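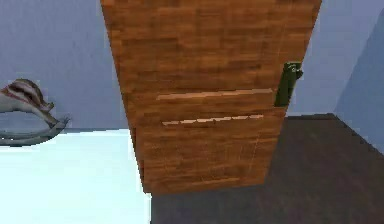 **Stencombe district heating network** is a low-carbon heat system serving the town of Stencombe. Hot water, buried pipes, two big heat pumps by the river. Replaced most of the gas boilers in the old center. Run by Trasine, a town-owned utility, under a long lease.

## Background

Stencombe had gas mains under nearly every street and a lot of them were due for replacement anyway. The town looked at the bill for new mains, then at the bill for hot water pipes. Close enough to argue over. The first study, by the engineer Ching-wen Yau, said river water could cover the base load all winter with a backup boiler for cold snaps. Her report is still the one most people cite, although the pipe routes in it were mostly dropped later.

Opposition came mainly from landlords, who'd have to pay for new heat exchangers in each building. A grant covered part of that. Not all.

## Construction

Work was split into 5 phases. Phase one ran from the pump house to the hospital, the biggest single user. Petrenko, the pipe contractor, laid the trunk line in one season, starting in June. Phase two went slower. Old culverts under Mill Street, none of them on the maps, and the trench had to be moved twice.

The Drudthorpe extension, across the river, was added after the original plan was aproved. It hangs off the road bridge in an insulated duct.

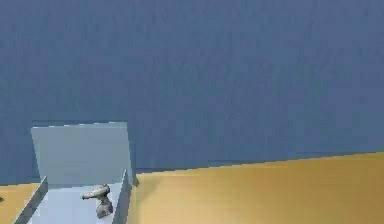
Dong-hyun Cha has written that the extension should have had its own pump house, and that feeding Drudthorpe over the bridge leaves the whole east side on one pipe. Trasine's answer was a temporary boiler connection on the Drudthorpe side. Critics still call this a stopgap.

## Operation

Supply temperature is 77 °C in winter, lower in summer when only tap water needs heating. Older buildings with small radiators were the main problem; some got bigger radiators, some got insulation first and were hooked up later. Network now serves 100 buildings, counting the hospital as one.

Heat is billed by meter plus a fixed charge. The fixed charge is the part people complain about. Tenants in small apartments pay the same one as large households, and a proposal to change it has been tabled more then once.

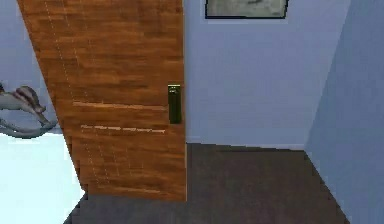

**Categories:** District heating | Heat pumps | Municipal utilities

## Planned changes

- Second river crossing, under study, no funding yet
- Hot water storage tank next to the pump house, so pumps can run at night
- Phase five, the hill streets: 9 buildings signed up, work not started
- Backup boiler to come off gas, replacement fuel undecided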